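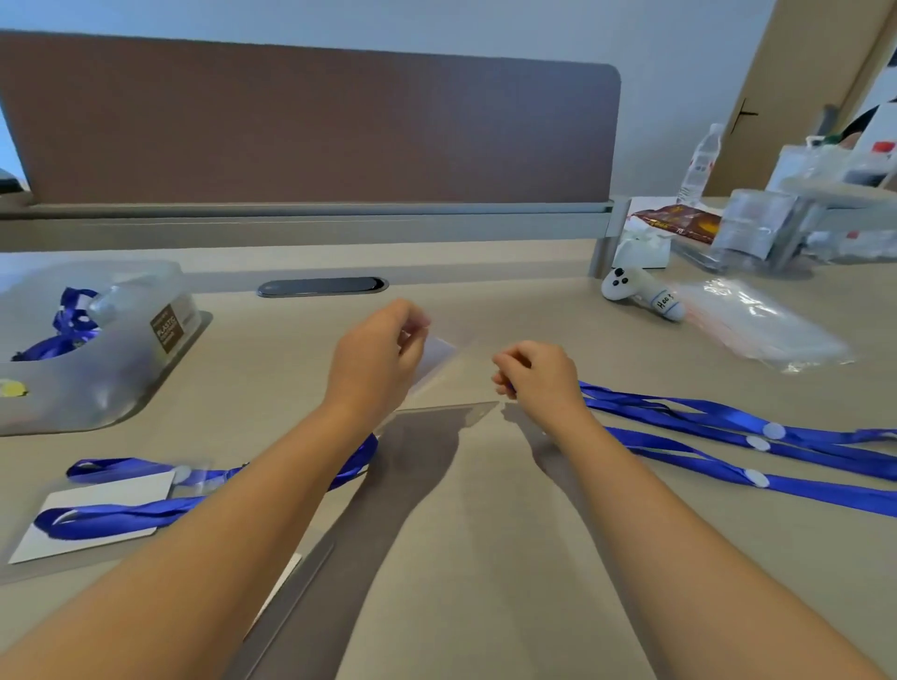
My segmentation node loses clear plastic almost every time a hand comes near it, and I would like to hear how other people handle this before I rewrite half of the tracker. The pipeline is Mavromatis for masks, then a small association step of my own, then the object states go to Polen, which plans the next step of the task. The task is putting cards and lanyards into badge holders. Colour camera only, head height, no depth. The blue ribbons are easy, they are found with a good score also when they overlap. The little white clips on them are fine too. But the clear sleeve between the fingers of the left hand gets no mask at all, and the large clear sheet lying flat under the arms gives me a mask of its shadow. The shadow is darker and has a better edge than the sheet itself, so I understand why, but Polen then believes there is a grey object on the desk and plans to go around it.

What I tried so far: lower the score threshold (I get masks everywhere on the desk), sharpen the image before inference (a little better on the straight edges, worse on everything else), and a fine-tune with 382 labelled frames. The fine-tune helped with the holder that has a white card in it. It did not help with empty plastic.

Latency is now 145 ms per frame for the whole chain. I can accept a bit more, but not double.

slowgripper, original poster
Posted in Perception and Tracking, 23 replies, shown: best rated

Reply from tinshed
The holder with the card in it improved because your network learned "white rectangle". Try it with the same holder, no card, and see what is left. I would bet very little. How did you label the empty sleeves? If the labeller drew only what they could see in one frame, your labels are as bad as the predictions.

Reply from slowgripper
We labelled in Wurum, frame by frame, without looking at the neighbours. So yes, I think many sleeves are missing in the labels. When I look at this frame quickly I also miss the second thin sheet under the left forearm. I only notice it by the bright white strip on its edge.

Reply from tinshed
Then start there. In Wurum you can turn on the onion view, which puts the frames before and after over the current one with some transparency. Clear things are much easier to label when something moves. Go backward through the clip from the moment where the sleeve is obvious.

Reply from pollywobble
I don't agree that labels come first. You have one colour camera and an object with no colour. More labels will teach the network to recognise highlights and edges in your lighting, on your beige desk, and the first time someone changes the lamp you do it all again. We had the same problem with clear trays. We put the light low and to the side and half of the problem was gone in one afternoon.

Reply from tinshed
Half of the problem in one cell with one lamp. He has a desk with other stuff on it, and a head camera that moves. You can't put a side light on a head.

Reply from pollywobble
You can put a side light on a desk.

Reply from slowgripper
I can change the light in our lab, but the recordings I must process are already made, so light is only an answer for the next round. For the old clips I need software. There are 700 clips.

Reply from grommet_au
Have you considered not detecting the sleeve at all while it is in the hand? Look at the hands instead. The left hand has a pinch, fingertips together, raised a bit above the desk. That is already strong evidence that something thin is held. We run a hand pose model and when the pinch distance is small for several frames, and the last object near the fingertips was a sleeve, we keep a "held" state and attach the sleeve to the hand. The mask comes back when it comes back.

Reply from slowgripper
This is interesting, thank you. But the right hand in the same frame makes me worried. Thumb and fingers are pressed together and the hand is curled loosely, and I myself can't say if it holds a thin edge, or a small fastener, or nothing. With your rule I would get two held objects, and one of them may not exist.

Reply from grommet_au
Yes, that happens. We give the held state a probability and let it decay. With no object history near the fingertips it starts low. For your right hand I would start at "unknown" and let the planner wait. Does Polen accept unknown?

Reply from slowgripper
Polen 2 accepts it, Polen 1 does not. We are on 1 still. In version 1 the state of an object is placed, held or absent, and if I send nothing for some frames it becomes absent. After that it starts a search for a new sleeve.

Reply from mapleoctave
Move to 2. I did it in July for a kitting job and the change was smaller than I feared. The state message has one more field and the timeout is set per object class. I set a long timeout for clear film and bags, and a short one for everything opaque. That alone stopped most of the false searches.

One warning: in version 2 an unknown object still has a collision volume, and the default is a sphere. For a flat sheet this is silly. Set the volume to a thin box or your arm will keep away from half of the desk.

Reply from pollywobble
A long timeout is hiding the problem. The planner now trusts an object that perception has not seen for seconds. If somebody takes the sleeve away, you are wrong for the whole timeout.

Reply from mapleoctave
Of course. It is a choice between two errors. In my cell a false search costs more than a late "absent". In a cell with people reaching in all the time I might choose the other way.

Reply from slowgripper
About the shadow mask, does somebody have a solution? I think it is a different problem from the sleeve. The sleeve has no mask, and the sheet has a wrong mask which is very confident.

Reply from tinshed
Label shadow as its own class. I know it sounds like giving up. We did it with wine glasses, and the network stopped calling shadows objects after a fairly short training. Then in the association step you can use a shadow as a hint: a shadow which no visible object explains means there is probably something clear nearby.

Reply from grommet_au
Be careful with the hint part. On this desk there are two forearms directly above the sheet, and arms make shadows too. You would need to know the light direction to say which shadow belongs to what. I would take the shadow class and leave the hint for later.

Reply from ferrous_dan
Why not buy a polarised camera and be finished? Prolness sells a module with a driver for the usual middleware. Plastic film shows up with coloured stress patterns. The answer to "my sensor can't see it" is a different sensor.

Reply from tinshed
He said the clips are already recorded.

Reply from ferrous_dan
Then he has lost information that is not coming back, and the thread can stop here. I am not trying to be rude. Some of these clips will never have a good sleeve mask and the planner should be told so.

Reply from slowgripper
It is not rude. But a person who looks at the clip can follow the sleeve, so the information is not completely lost. I don't need a perfect mask. For Polen I need a centre, a rough direction and a state.

Reply from grommet_au
If you need only that, drop masks for the clear class and train keypoints on the corners. A corner of a sleeve against a fingertip is small but it is often visible. In your frame the pale edge just past the fingertips would be enough for one of them. Two corners and a hand pose give you the direction. For us it was also faster than masks.

Reply from slowgripper
I have done a first test and report the result here, for people who find the thread with a search.

1. Labelled the same frames again in Wurum with onion view. It was slow work, but many sleeves appeared which we did not have before.
2. Added the shadow class. The grey ghost object is gone in most clips. It still comes when the whole sheet is under both arms.
3. Held state from the hand pose, with decay, as grommet_au described. Starts low when there is no history.
4. Did not change to Polen 2 yet. In place of this I send the last known pose with a low score so that version 1 does not time out. This is ugly.

On the test part, which is more than 2000 frames, the false searches became rare enough that I can look at each one by hand. Most of them come from the moment when a sleeve passes over a ribbon. I think the network sees blue through the plastic and gives the whole region to the lanyard.

Reply from tinshed
Allow overlapping masks for the clear class. Mavromatis forces one label per pixel by default, look for exclusive in the config. A pixel can be sleeve and ribbon at the same time and you want both.

Reply from slowgripper
I did not know this option, I was sure it was in my association code. With exclusive off the ribbon case is better, but now the grey translucent box at the back and the lanyards inside it each get a mask, and my code thinks the lanyards are lying free in front. I need a containment rule, I suppose.

Reply from mapleoctave
Polen 2 has containment.

Reply from slowgripper
Yes, yes. I will migrate.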